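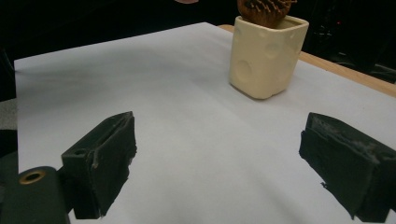
Home | Meetings | Newsletter | Archive | Contact

Tralau Local History Circle
Minutes, 2022-01-20

Last minutes approved.

Pelov inquest papers: what a find! All 1,059 pages are now scanned, and the coroner's notes on the 1871 drowning are far fuller than the newspapers ever let on. Transcribing starts next week. Members were thrilled, and talk ran well over time.

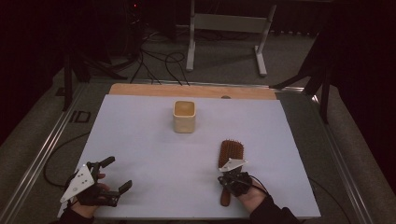
Table with hairbrush and small square cup.

Caltthorpe jail register: 10 more entries checked, two wrongly dated. Great work!

Money: $2,515 in hand. Agreed to put $200 toward the McGrath trial booklet.

Next meeting in March, same room. Bring your magnifiers!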